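Progress report on the equipment grant, Sorley household handling project
March 27, 2021
To: Priit Mockus
From: Milan Dewulf

Dear Priit,

Thank you again for your patience over the winter, and for agreeing to let us move the purchasing window. I know the budget sheet you got from us in September looked rather bare, and I'm happy to say it has filled out nicely.

We have now bought most of the small items: spare finger pads, cables, mounting brackets and a second set of storage drives. Together they came to $1,702, a little under what Arash had set aside. The hand-held grippers are working out well for the tabletop tasks, and we have 69 sessions recorded with bowls and cups, in ordinary homes as we promised you.

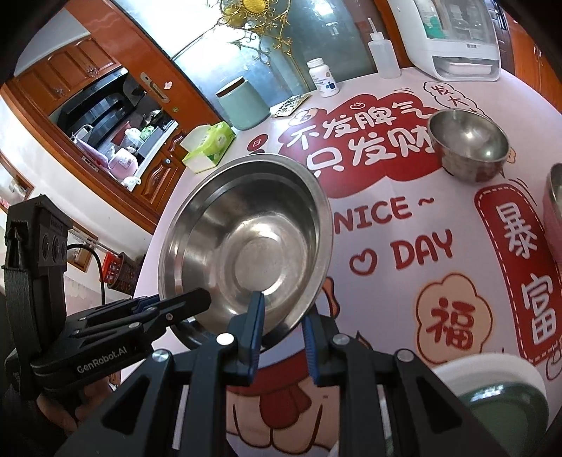
The larger question is still the arm. Darius has quotes from Surano and Petrauskas, and we had a long and very friendly call with Sterken, who would lend us one for 26 days before we commit to anything. I'd love to take them up on it! Eliseo worries (fairly, I think) that shipping and insurance would eat into the travel line, so he is asking both of the others whether they would match the loan.

Finger pads are the one cost we guessed too low. We planned for two changes per gripper and would now like to plan for four, which adds $146 to the consumables line. I would move it from printing, if you have no objection.

Could you let me know about that transfer when you have a moment? Darius will send the three arm offers side by side as soon as the last one is in.

With warm regards from all of us,
Milan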